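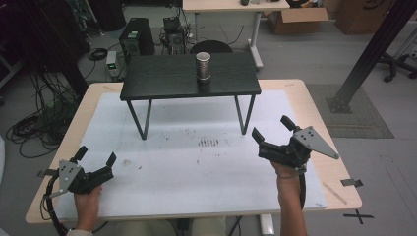 I stopped buying things for the apartment 117 days ago, and I'm still a bit surprised I've stuck with it. Food doesn't count, and neither does soap or light bulbs or cat litter. I mean all the other stuff, the lamps and baskets and throw pillows and the fourth set of bowls. My weak spot has always been small furniture. Show me a little black table like the one up top, with a dark wood-grain top and those thin V-shaped metal legs, and I will find a corner for it before I've even looked at the price. I used to tell myself that small things were cheap and cheap things were fine, and then last spring I sat down with my bank statements.

I'd spent $3000 in a year on things for a one-bedroom apartment. A one-bedroom! I went through the list twice, because I was sure I'd counted a vacation by mistake. There was no vacation. There was a rug I'd replaced with a slightly different rug, and a whole run of charges from Gatti, the home store by my bus stop, which I apparently visited every time I had a bad day at work (I have had some bad days at work). The worst was $396 for a floor lamp that I gave to my cousin the next month after it made my living room look like a dentist's office.

So I made myself a rule. No home stuff until the end of November, and if something breaks I can replace it, but only after I've tried living without it for a week. My friend Liliana Santoro said the week was the mean part. She was right. My colander cracked in August and I spent seven days draining pasta with a pot lid and burning my thumb. On the eighth day I got a new colander and felt like I'd won a prize.

The first month was kind of fun, the way a diet is fun on a Monday. I cleaned out closets. I moved the couch. I found two sets of sheets still in the package and a box of candles I'd been saving for something, so I started burning them on plain old weeknights while I ate toast. Month two was dull and a little itchy. I'd walk past Gatti with my hands in my pockets like a kid in a museum.

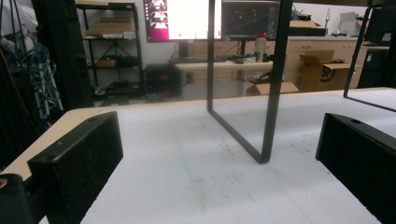 White tabletop, a few smudges.

What helped most was making a list on my phone. Every time I wanted something, I wrote it down with the date, and that was all I let myself do. Graziella Marchetti from my office does the same thing with shoes, and she told me to read it back once a month and cross off whatever I couldn't picture anymore. I crossed off nearly everything the first time. I had written "brass thing for hallway" and to this day I have no clue what the brass thing was. It must have been nice. I wrote it in capital letters.

I also had to unsubscribe from a lot of emails. I hadn't noticed how much of my wanting came in through my inbox before breakfast. Bodard alone was writing to me every morning, sometimes twice, always with a countdown clock, and I'd been reading those emails in bed like they were the news. My mornings are quieter now. I read the real news instead, so maybe quieter isn't the word.

The harder part has been people. When you like home stuff, your friends like home stuff too, and a lot of what we did together was wander around stores on Saturdays. Ginevra Leone and I have been doing that since college. I was nervous about telling her, and she did roll her eyes, but then she suggested we walk the river trail and get breakfast after — which costs about what a candle used to. We've gone most weekends since. She still talks about curtains the whole way. I don't mind, I love hearing about her curtains.

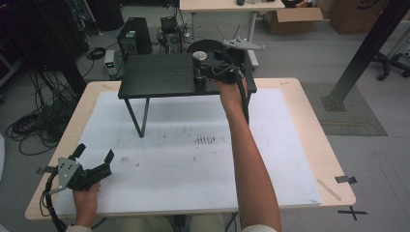 And I've gotten pickier, which I didn't expect. When I visit someone now I notice the things they've had forever. My neighbor has a kitchen stool that belonged to her aunt and wobbles if you lean left, and she just never leans left. I used to think a home had to look finished. Mine has a bare wall in the hallway and a chair with a bad seat, and people come over anyway and sit on the good chairs and eat my soup.

I've slipped once. It was a doormat, in September, and the old one was perfectly okay. I was coming home from the dentist with a numb face and I wanted something nice, and it had lemons on it. I thought about taking it back, but by then I'd wiped my feet on it. It stays! I moved the end date out by a week to make up for it, which seemed fair to me, though Liliana says I'm both the judge and the criminal in this case.

I do have plans for when it's over. There are four things left on the list, and the one I keep coming back to is a reading lamp for the bedroom, a plain one with a switch I can reach without sitting up. If I still want it the first week of December, I'm getting it. I've already measured the nightstand.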